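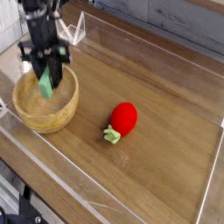 A reply under my last thread says the drift has to be in the arm, and that I should redo the full calibration before touching the gripper at all. I read it twice. It's a fair point and I did look at the arm first, so I'll start there.

---

Background for anyone new. This is the small tabletop cell, the one we call Cuadros. One arm, one two-finger gripper, a wood-grain top with low clear panels, a bowl. It picks things up and puts them in the bowl. The arm is a Burneck, the gripper is a Plurard, and the job runs out of Dendeo.

---

What was going wrong: the green block kept tilting in the fingers. Not every pick. It would go fine for a long stretch and then tilt on three or four in a row. The log put the first bad one at cycle 394 after a restart. The next day it started earlier.

---

Arm check. I put the pointer in the gripper, touched it to the corner mark, drove away, came back. Did that 12 times from different directions. It landed on the mark every time as far as I can tell by eye and with a feeler gauge. So I left the calibration alone.

If you recalibrate an arm that's fine, you now have two things that changed.

---

Next I looked at the finger linkages. Power off, air off if you have air (we don't), then wiggle each finger by hand. The left one was tight. The right one had play. You could feel a small click at the end of it.

---

Cause of the click: one of the little screws at the joint had backed out. It wasn't far out, maybe half a turn. I took it all the way out, cleaned the threads with alcohol, put on a drop of the removable threadlocker and ran it back in. Did the same on the other side while I was there.

---

Please use the removable kind. Last spring I used the permanent one on a wrist plate and spent an evening with a heat gun getting it apart.

---

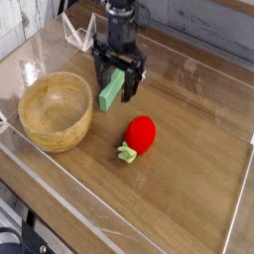 Gripper with the green block, the bowl on the left and the strawberry on the tabletop.

---

After the screws, the pads. Ours are a thin rubber sheet cut to size and stuck on. I replace them every 1000 cycles whether they look bad or not. These were past that, my mistake, I had the counter reset in the wrong place. When you restart the job in Dendeo it zeroes the job count, and I was reading that one and not the gripper total.

---

How I change pads:

- Peel the old one from the bottom edge
- Rub the glue off with a plastic scraper and a rag
- Wipe with alcohol, wait until it's dry
- New pad on, top edge first
- Close the fingers on a flat piece of scrap and leave it 12 hours

I usually do it at the end of the day so the wait doesn't cost anything.

---

Somebody will ask about the grip force. I went down, not up. It was set high because the old pads were slick and I had been nudging it up a little each week to cover for them. With new pads that same setting squashes anything with give and then it springs sideways when the arm stops. I dropped it back to the value we wrote on the tape when the cell was first set up.

---

Tape is a good place for settings, by the way. There is a strip on the back of the controller with the grip force, the approach speed and the date of the last pad change. The file in Dendeo has the same numbers but the tape is what I read when the screen is off and I have a wrench in my hand.

---

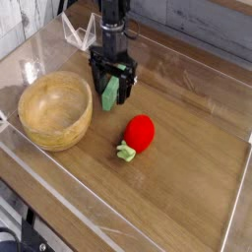
The approach height over the bowl was the other thing I changed. It used to be taught from the fingertips, which works when the part sits up inside the grip. But the block sticks out below the tips, so the lowest thing coming across the rim is the block and the fingers have room to spare. I now teach that point with the block in the gripper and measure from its bottom end.

---

To teach it I jog over at low speed and stop next to the bowl, on the side, before going anywhere over the rim. Then up until I can slide a finger's width under the block. Save that as the travel height. Then across, then down for the drop point. Two saved points, and the arm always goes through the first one.

I had it as one point before. The arm took a straight line to it and the line was low.

---

Same check on the clear panels. They're low, but the wrist is wide and it's easy to forget about the back one when you're watching the fingers. I jog the gripper along each side once, fingers open, and look at the gap. If you move the base even a little, do it again.

---

Cables. There's a loop at the side of the arm and it needs slack. Turn the wrist to both ends of its travel by hand in free mode and watch the loop. It should never go straight. It should also not be so long that it brushes anything. I moved one tie up and left the rest.

I don't pull ties tight. Snug, then cut the tail flush so it doesn't scratch you.

---

Under the table: the bracket bolts. I put a paint mark across each bolt head onto the metal when it's tight. If the two halves of the mark don't line up later, it moved. Takes a minute to look at with a flashlight. All of them were lined up this time.

---

Wiping down. Plain water and a little dish soap on the clear panels, soft cloth, no alcohol on those. Alcohol is for the pads and the screw threads. We had an older set of panels at Burneck bench number one that went cloudy at the corners and I'm fairly sure that was me with the wrong bottle.

---

The strawberry is our soft test part. It has fuzz, and the fuzz ends up on the pads. A strip of masking tape dabbed on the pad lifts it off. I do that at every break. If I skip it, the block starts slipping before the pads are anywhere near worn.

---

Test run after all this: 300 cycles with the block only. I checked the angle at the drop by eye every so often and read the log at the end. No tilts flagged. Then I mixed the strawberry back in and left the grip force where it was.

---

I want a longer run before I say the screw was the whole problem. I changed the screws, the pads, the force and the approach point all on one afternoon, so I can't tell you which one mattered most. My money is on the screw. The pads would be second.

---

Someone also asked why not buy the thicker pads Plurard sells. I tried a set. They grip well, but the fingers no longer close all the way on thin parts and I'd have to teach every pick again. If you only run one kind of part they're probably fine.

---

Current list for this cell, copied off the clipboard:

- Every break: tape the fuzz off the pads
- Every morning: wiggle both fingers, power off
- Every 1000 cycles: new pads, read the gripper total and not the job count
- Every month: paint marks, cable loop, panels
- After any bump: touch the pointer to the corner mark

---

Next pad change should land in October if we keep running at this pace. I've ordered two sheets of rubber and a new bottle of the removable threadlocker, the old one had gone thick in the cap.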